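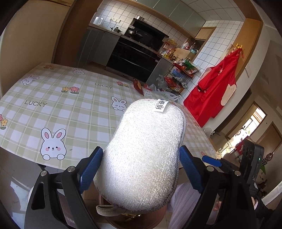
Fig. 4. White pouch held between the two blue finger pads.

4. Table task (Dandimano student kit)

4.1 Put the brown pot on the tablecloth, within reach of the gripper.

4.2 Open the jaws fully. Bring the pads to both sides of the pouch and press the blue trigger lever slowly. Stop when the pouch does not slide any more.

Note: The pads are soft. If a pad is turned on its screw, correct it before the next trial.

4.3 Lift, wait for a moment, and release. Save the trial in Prikance under the name of your team.

CAUTION: Do not pull the gripper by the camera module.

4.4 Repeat the steps with a sheet of foil. Foil is more difficult, and the club gives more points for it.
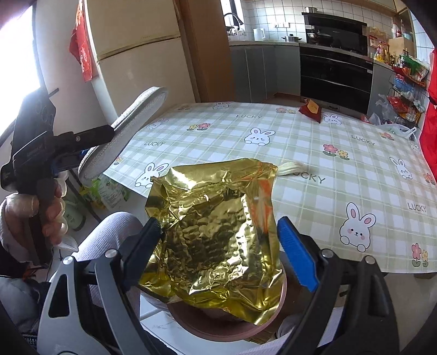

Close the pads on a fold of the foil, never on the flat part. Raise it over the rim of the bowl and keep your wrist straight. A trial file must not be longer than 3000 frames. If it is longer, Disent refuses it with error 163.

4.5 Send the files before the August meeting of the Delić club.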